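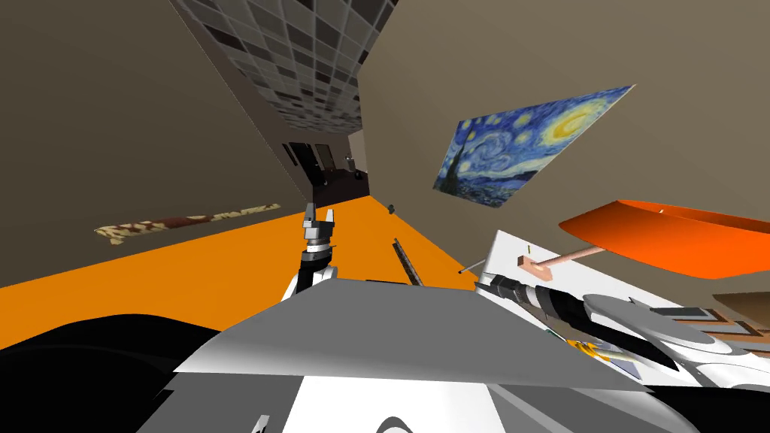
A reply to our October page on record storage asks whether the advice to wash every secondhand disc before playing it was meant seriously, and adds that the writer has played charity-shop records for years with nothing more than a sleeve cuff and has heard no harm from it.

The advice was meant seriously, although it has been reworded below. The Flarnport Music Lending Library cleans every disc that enters its shelves, including those that look new. Borrowers are not required to do the same at home. They are asked not to use a sleeve cuff on library copies.

Care of Records at Home
Revised April 5, 2026

Handling

Hold a disc by its outer edge and its label only. When taking it out of the jacket, bow the jacket slightly open against the body and let the inner sleeve slide into the hand. Do not reach in and pinch the playing surface. Wash and dry the hands first, and leave off hand cream until the record has been put away.

Return the disc to its inner sleeve as soon as the side is finished. A record left on the platter overnight collects more dust than one played many times. Turn the inner sleeve so that its opening faces the top of the jacket, then slide it in.

Dry cleaning

A dry brush is enough for a record in regular use. The library uses a Fotier carbon fiber brush at the listening desks, but any soft brush made for the purpose will serve. Set the disc turning, rest the brush lightly across the grooves for two or three turns, then draw it slowly outward to the edge. Pressing harder does not help. Clean the brush on its own handle or pad after each side, never with the fingers.

Paper towels, facial tissue and furniture dusters should be kept away from records altogether.

Wet cleaning

The following method is suitable for vinyl discs. It must not be used for shellac 78s with any cleaner containing alcohol, which attacks the surface. Owners who are not sure what a disc is made of should ask before wetting it.

Spread a clean, folded towel on a flat table. Mix distilled water with one small drop of unscented dish soap in a shallow bowl. Dampen a microfiber cloth, wring it well, and wipe along the grooves in a circle, keeping clear of the label. Wipe again with a second cloth dampened in plain distilled water. Repeat the rinse if the surface still feels slick at the edge.

Stand the disc upright in a clean dish rack and leave it for 30 minutes before checking it under a lamp. If any moisture remains, leave it longer. A hair dryer should not be used. Place the dry record in a new inner sleeve; putting it back in the old one returns much of the dust that was just removed.

If the label becomes wet, blot it with a dry cloth and do not rub. Colored labels from older pressings may run.

The stylus

Many complaints of a dirty record are complaints of a dirty stylus. Brush it from back to front, in the direction the record travels, with the brush supplied with the cartridge. Switch the amplifier to its lowest volume before doing so. Replace the stylus at the interval given by its maker, and sooner if voices begin to sound rough toward the end of a side.

Shelving

Records are to be stored upright, on edge, and close enough together that none of them lean. They should not be packed so tightly that a jacket has to be tugged free. Stacks laid flat will mark the lower jackets with a ring and may warp the discs inside.

A row of 100 LPs is heavier than most people expect, and light bookcases often sag under it. Shelves in the reading room are the Jatetano pattern, with an upright divider every 12 inches, and this spacing has proved convenient at home as well. Fix tall units to the wall. Keep the lowest shelf a hand's width above the floor where a basement is liable to damp.

Keep records away from radiators, heating vents and sunny windows. A car in summer is not a suitable place for them even for a short errand.

Jackets

Price stickers may be loosened with gentle warmth from the palm and lifted slowly from one corner. If the printed surface begins to come away, stop and leave the sticker where it is. Split seams can be mended from the inside with a narrow strip of acid-free paper and a little wheat paste. Household tape yellows and should not be used. Clear outer sleeves are worth buying for jackets that are handled often.

A jacket with a musty smell should be kept apart from the rest of the collection. Open it out in a dry, airy room for several days, without the disc. If visible mold is present, discard the inner sleeve outdoors and wear a mask while doing so.

The Lopes bequest

Borrowers have asked how the dance band records from the Lopes bequest were prepared for lending. All 224 were washed by the method given here and resleeved. Three could not be made playable and are kept for their labels only. The remainder may be borrowed under the usual terms.

Library copies returned with a fault should be reported at the desk on return. Please do not attempt to repair a library jacket or wash a library disc at home.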